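Chapter 6
Electricity in the Home

In this chapter
6.1 Mains supply and voltage
6.2 Plugs, sockets and adapters
6.3 Power, energy and the electricity bill
6.4 Fuses, breakers and earthing

Before you start, you should be able to say what is meant by current, voltage and resistance, and use the equation V = IR. If you are unsure of any of these, go back to Chapter 5.

When the Ketell valley was first connected to a public supply, most houses had one lamp in each room and no sockets. A family that bought an electric iron ran it from the light fitting. Latifa Fahmy, who grew up in the valley, remembers her mother ironing in the dark, with the lamp taken out to make room for the lead.

Houses today are wired very differently. The supply enters at the meter and passes to a consumer unit, where it divides into separate circuits. Lighting has its own circuit. The cooker usually has another, as it draws a much larger current than anything else in the kitchen. Sockets are shared between one or more circuits, depending on the size of the house.

Mains electricity is alternating current. Its voltage is far higher than that of a torch battery, and a shock from it can kill. Many of the things we plug in do not need such a high voltage. A phone or a radio works at a few volts, and on direct current, so something has to change the supply before it reaches the device.
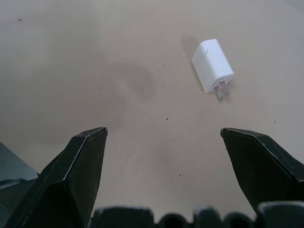 The amount of energy an appliance uses depends on its power and on how long it is switched on. A 300 W freezer motor that runs for part of every hour may use more energy in a day than a kettle of much higher power that is boiled twice. You will work through sums of this kind in section 6.3, using the meter readings of a household that used 244 units in November.

Key words: alternating current, direct current, circuit, fuse, earth, kilowatt-hour

Starter activity
Make a list of the electrical appliances in your kitchen. Find the rating plate on each one, with the appliance unplugged, and write down its power in watts. Keep the list, as you will need it again in section 6.3.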